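Desterness Market Hall: Questions we keep getting

Is the hall closing?
No. Stalls stay open through the repair work. Hours same as now.

So who owns it?
The town of Asby, once the deed goes through. Right now it's still the Desterness Market Trust. Handover expected in September, could slip.

Why the change?
Roof, drains, wiring. The trust can't borrow for that kind of work, the town can.

Will my stall rent go up?
Not for the first year. After that the town council votes on it, at an open meeting. We dont know the number yet so please stop asking the office.

Who is doing the work?
Prernasus has the roof contract. Drains go out to bid seperately.

How many stalls are affected?
All 41 get a new lease to sign. Only 3 have to move, the ones under the north skylight. Those holders already got a letter.

I'm on the waiting list. Do I lose my place?
No. List carries over as is.

What about parking?
The Vukčević lot on the east side stays free until 10 a.m. West side closed for the crane. Loading from the alley only.

Can the public comment?
Yes. Written comments to the town clerk, room 209, or drop them at the hall office. Keep it to one page if you can.

Is there any help for vendors who lose sales?
Small grants, up to $2,000 per stall. One form, both sides. Bring last year's sales record. Forms at the office, not online yet.

Will there be food and drink during the work?
Yes, the lunch counter stays. Seating moves to the back hall.

Trash and recycling?
Same pickup as before. Rinse cans, flatten boxes, nothing left in the aisles after closing.

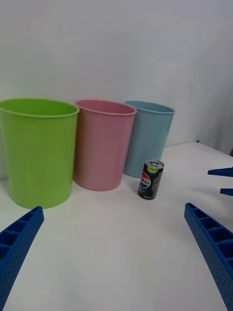
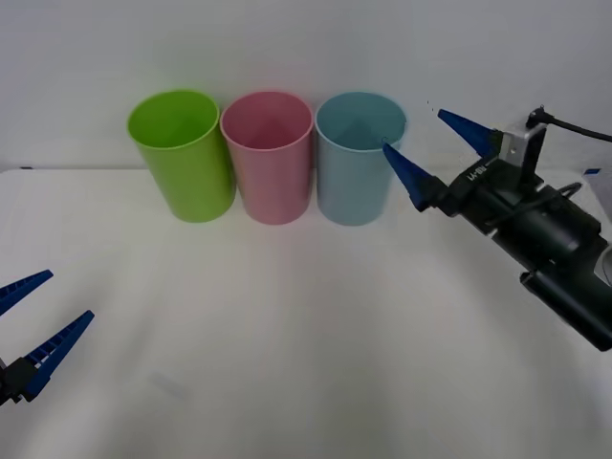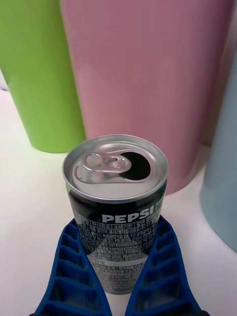 Green, pink and blue containers (first two); opened Pepsi can (last)

Question not on here? Ask at the office, mornings are best.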